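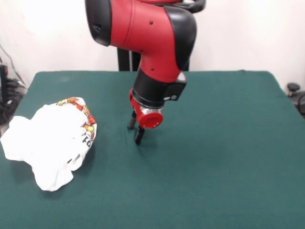 The red arm at Plandden, with a T-shirt waiting on the felt.

Plandden lets visitors in twice a year, and the March round is the one without the cake. I went anyway. There were 11 of us on the list and a sign-in sheet that wanted to know my shoe size.

Most of the tour is hallway. The good part was the cloth cell, where Chaimae Filali looks after one arm, one table and a large supply of laundry. The job is to pick up T-shirts and fold them. She told us this in the tone of someone who has explained it to her parents many times.

What I hadn't expected was how much of the upkeep has to do with the table. The green felt gets brushed every morning and changed after 338 runs, a number Filali inherited and has given up questioning. On bare tabletop, she said, the fingers skate over thin cotton. On felt the cloth stays put long enough to be pinched. Lint is the enemy. It gets into everything, including, by lunchtime, me.

The fingers come next. They're wiped down, then checked for height with a strip of card slid under the tips. If the card sticks, the arm is too low, and someone will be buying more felt. Byung-chul Ki did the card trick for us 2 times, the second time because a man from Vakberg had been looking at his phone.

The wrist camera has its own routine: lens cloth, a look at the bracket screws, then a test picture compared with yesterday's. Last September the bracket worked itself a hair loose and the arm spent an afternoon grabbing politely at the air beside each shirt. Ki tightened the screws and wrote it up. The write-up is still taped inside the cabinet door.

I asked why they don't start with the shirts laid flat. "Does yours come out of the dryer flat?" Filali said. I withdrew the question.

Coffee was in the lobby afterward – weak, but plenty of it. The next visit is in September, and you sign up at the front desk.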